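Vumis Marble-Look Table Film – Reviewed by Heledd Humphreys

Last updated 30 Nov 2023

The Vumis film is a stick-on covering for big tables, sold by the roll, and the makers say it will pass for stone. I have my doubts. A pattern can look fine from the doorway and still feel like shelf paper under your elbows.

The product page promises a "lifetime finish." Whose lifetime? I wrote to ask and got a link back to the same page.
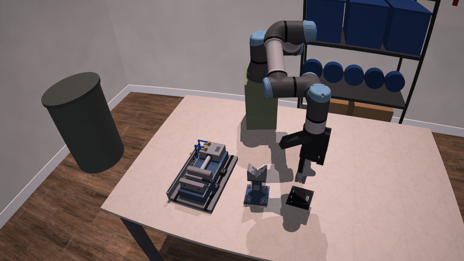 Price is the next thing. One roll is $20, and a dining table for six took me 4 rolls once I had ruined a stretch getting it straight. The box says one roll "covers most tables." Most end tables, maybe.

Colors

There are two on sale, Probert and Piltinix. Probert is a cream. Piltinix is pinker, and under my kitchen bulbs it went the color of canned salmon. Order a sample first – they charge for it, naturally.
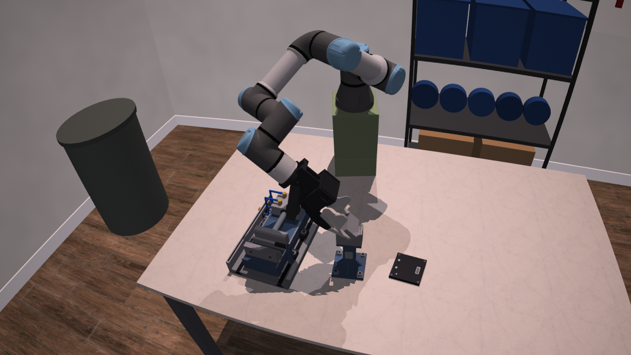 Cream-white marbled tabletop with a dark brown plank floor.

The veins repeat. Once I had found the same gray squiggle in two places I couldn't stop finding it. Gwilym Nicholas, who sold me my rolls at Brarnonness, says customers don't notice. He also says the film peels off clean, and mine took a strip of varnish with it. 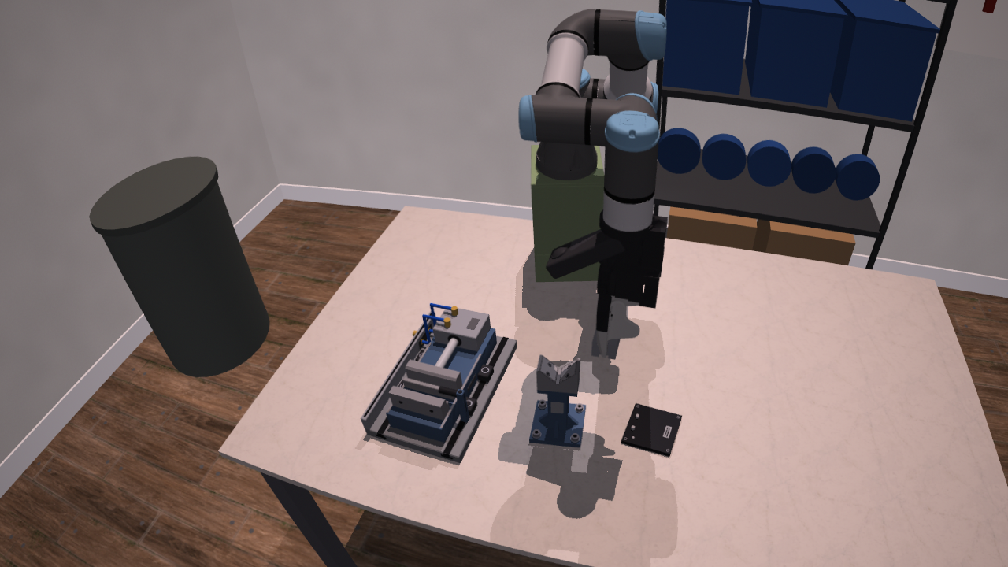

Pinkish-white top, faint gray veining, dark metal legs.

Heat is where I'd be most careful. The leaflet says "heat friendly," which could mean anything. I set a mug of tea down and it was fine. A casserole dish left a ring that has been there since January. Wipe-downs are easy, I'll give them that, and red wine came off with dish soap.

What to do before you buy

1. Measure the top and both edges, then add a hand's width all around. The size chart leaves out the edges.
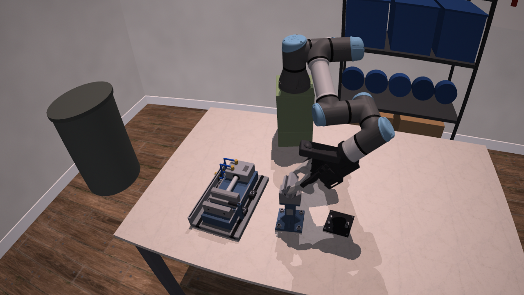 2. Try a sample on the underside for a week and peel it slowly.

3. Keep the receipt. Returns are for unopened rolls only, and you can't see the pattern until you open one.

1,122 shares · 20 comments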